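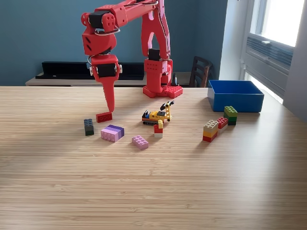 Loose bricks, short stacks and a small yellow construction vehicle on the table.

Corina Manole buys used toy bricks by the box and sells them again by color, by size or as small models. She started Filip in Larnavville three years ago, after clearing out a closet at her parents' house and finding that the bricks in it were worth more than the furniture. I met her one morning in July to talk about how she sorts them, what she keeps and why she builds so many short stacks.

"People expect me to talk about sets," she said. "They want to know if I have the castle or the train. Mostly I have bricks. A red two-by-four is what I sell more than anything else."

Most of her stock comes from families whose children have grown up. Some of it comes from Getach, a secondhand store on the other side of town that used to put mixed bricks out in plastic bags by the register. The store now calls her when a box comes in. She pays by weight and takes all of it, including the pieces she knows she can't sell.

"There's always something in there that isn't a brick," she said. "Hair clips, batteries, part of a pencil. I take those out first. Then I wash everything that can be washed."

Washing is warm water and dish soap in a tub, then a rinse, then a night on towels. She does not use a dishwasher, and she keeps stickered and printed pieces out of the water. Bricks that come in stuck together are pulled apart before washing, with one exception. If two bricks have been together so long that she can't separate them by hand, she leaves them and sells them as a pair.

I asked about the sorting. Manole said she had tried several ways and changed her mind more than once. In the first year she sorted by color, because it looked good on a shelf.

"Color is fine if you're selling a bag of red," she said. "If you're trying to find one small red piece in a drawer of red pieces, you'll be there until dinner. Your eyes are much better at finding a color in a pile of one shape than the other way around."

She now sorts by shape first, and by color only for the common bricks. Pinks and purples get their own drawer whatever their shape. Customers ask for those by color, she said, and they are often building one particular thing, such as a house front or a cake.

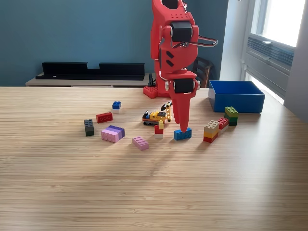
Bricks in mixed colors, among them a blue two-by-four and a stack of tan, yellow and red.

The short stacks are a habit she picked up from a teacher at the Gatanlow after-school program, where she runs a building table. Children there start by copying a stack that someone else has made. It might be tan on yellow on red, or blue on white. When they can do it with the stack in view, they look at it, turn around and build it from memory.

"It sounds too easy, and for some of them it is," Manole said. "But you'd be surprised how many adults put the middle one in the wrong place. Dark green and black are the worst. In the evening I can't tell them apart myself."

She said the trick is to leave the bricks spread out on the table and not in a box. Children who have to dig will build with whatever comes up first. If they can see the pieces, they plan a little. She also likes to mix finished stacks with single bricks lying flat, so that a child who doesn't want to copy anything can simply pick up a brick and begin.

Small vehicles are the other thing children go for. A tracked digger or crane in yellow is always popular, and Manole keeps spare black tracks for repairs. The boom is usually what goes first.

"They lift it by the boom," she said. "Every one of them. So I build the joint a bit stronger than it needs to be, and I show them how to pick it up by the body. Then they lift it by the boom again."

Would she glue it? She would not. Glue ruins a brick for good, and a broken model can be put back together in a couple of minutes by somebody who knows how it goes. She takes a photo of each model from both sides before it leaves the shop and sends a print along with it.
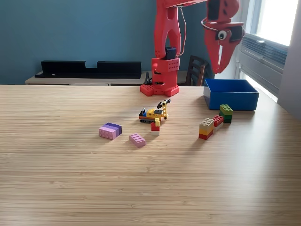
Cleaning up at the end of a session takes longer than people think, she said, and she has stopped asking children to sort as they go. Everything goes into one open bin. The stacks stay together until she gets home, and she takes them apart there in the evening with the radio on. It takes her two evenings to catch up after a busy week at Gatanlow, and four in December.

"I used to want each drawer perfect before I went to bed," she said. "Now I let a few yellows sit with the beiges. I'll get to them."

She checks for damage while she sorts. A brick with tooth marks goes into a bag for the children's table, where it still works as well as any other. Cracked ones are thrown out, and so are bricks that no longer hold. She tests those by pushing two together and turning them upside down.

For parents who want to sort a box at home, her advice is to do less. Take out the wheels, tracks, windows and anything very small, and leave the rest together in something wide and shallow. She would skip the labeled cabinets until a child asks for one.

Manole is looking for a second building table in Larnavville this fall, preferably somewhere with a sink. She is also buying. She can use plain bricks in white, tan and light pink, and she will take a box without looking through it first.

Interview by Marlene Peixoto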